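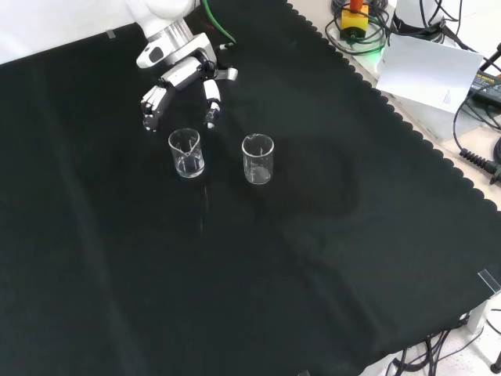
Novi Sad, October

Two beakers, black cloth: notes on the pouring set

README for the tabletop recordings and still pictures of small glass beakers. Please read it before using the files. Questions go to Mimoza Mladenović, who keeps the set and wrote these notes.

What the set covers

The subject is a small amount of clear liquid in clear glass, on a dark surface. Every recording uses two beakers of the same style, each with a pouring spout and a white printed scale. The task is to tip liquid from one into the other and put both back on the cloth. There are 170 recordings in this release, spread over 17 sessions, and 455 still pictures taken from them.

The liquid is tap water throughout. We tried a drop of food colouring in the first session and gave it up, as it stained the seams of the spout and was still there the next day. Those recordings are not included.

The glassware

The beakers came as a boxed pair from Nedeljković, a school supplier. They are plain lab glass with a thick base. The printed scale is meant as a guide and we have not checked it against a measuring cylinder. If you need exact volumes, use the weights in the table file, which were taken on a kitchen scale before and after each pour.

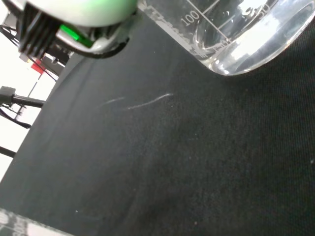 Reading the scale by eye is harder than it sounds. The numerals are white, the highlights on the glass are white too, and from some angles one runs into the other. Our labellers were told to leave the volume field blank when they could not read a number, so a blank means "not readable" and should not be taken as zero. An empty beaker is written as 0.

The beakers are washed in warm water with a little soap, rinsed twice and left upside down on a tea towel. They are dried inside before the first pour of a session but not between pours. Drops on the inner wall are therefore normal, and a beaker that has just been emptied may keep a thin film at the bottom.

The cloth

The cloth is black and covers most of the table. It was chosen after trials on bare wood and on a pale sheet, where the rims of the beakers were hard to pick out. It has not been ironed. Folds and creases shift from one session to the next, and we have left them alone — a beaker standing on a ridge will lean slightly, and the water level will look tilted against the scale.

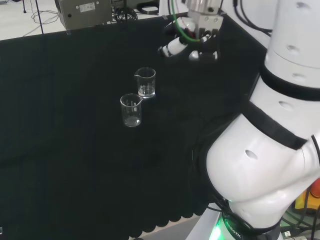 Spills are wiped with a dry cloth at the end of a session and not before. Wet patches and pale marks on the fabric may stay in view for many recordings in a row. Do not use them to judge whether the current pour was clean. The spill field in the table file is filled in by the person at the table and refers only to that one pour.

File layout

Each session has its own folder. Inside are the recordings, the stills and one table file with these columns:
session
pour number
weight of each beaker before
weight of each beaker after
scale reading, if readable
spill (yes or no)
remarks

Session folders are named after the two rooms, Tado and Edon. Tado has the larger window and more glare on the glass in the afternoon.

Known problems

1. Left and right are swapped in the remarks for one Edon session. The weights are correct.
2. The spouts do not always point the same way at the start. Some sessions have them facing each other, others do not, and there is no column for it.
3. In several stills the water line is lost in the reflections near the base. Treat these as unreadable even where the beaker clearly has liquid in it.

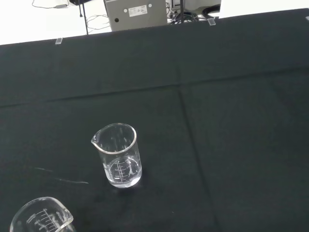
Planned changes

The next release will add a column for spout direction and a set of pours with taller beakers from Eken. The cloth will stay the same.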